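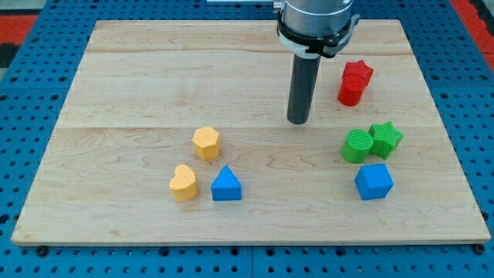

Course handouts > Automation Lab > Unit 2

Handout 2: Looking over the Skulgate tabletop kit
Kamlesh Sandhu, 21 January 2023

Read this before the lab. You will be asked to say whether the department should buy the Skulgate kit, and your written review counts toward the unit grade.

What the kit is for

Skulgate is sold as a starter kit for pushing tasks. The arm does not pick anything up. It carries a single straight finger, pointed down, and moves blocks by sliding them across a flat board. Pushing looks simpler than grasping, but the block can turn, slip past the finger or run into its neighbor, and the arm has no grip to correct it. Most of the useful lessons in this unit come from that.

The blocks come in plain colors and a small set of shapes: cylinder, cube, star, heart, hexagon and triangle. Color and shape both matter, as a command such as "push the red star to the blue cube" has to pick out one block from two red ones.

What you pay for

The seller, Khurana, lists the kit at $528 without the arm. The price covers the finger, the clamp, the blocks, the board and one year of software updates. Replacement block sets are $141. Print files for the blocks are not included — ask about this if you think your group would rather print its own.

Things to check

Finger height. The tip should clear the wood and still meet the side of every block. Too low and it drags on the board. Too high and it can ride over the top edge when a block tips.

Board seams. The board is made from planks. Slide a block slowly across each seam by hand and note any catch.

Block shape. A cube pushed off center turns. A cylinder standing on its end is more forgiving. The star is the hardest to predict, and the finger can settle between two points. Run the same push several times before you write anything down.

Starting layout. Blocks that touch move together. Record which ones are in contact before each run, or your results will not compare with anyone else's.

Software. The command window accepts short typed sentences. Note the wording that fails as well as the wording that works.

What to hand in

Two pages, typed. Give your test layout, your results by block shape, and a clear answer on whether to buy. Keep opinions on the manual to one paragraph.

Related handouts
Grippers and suction cups: a short comparison
Reading the Sirkalham safety sheet
Cuvulthorpe vision module: setup notes
How to write a product review for lab credit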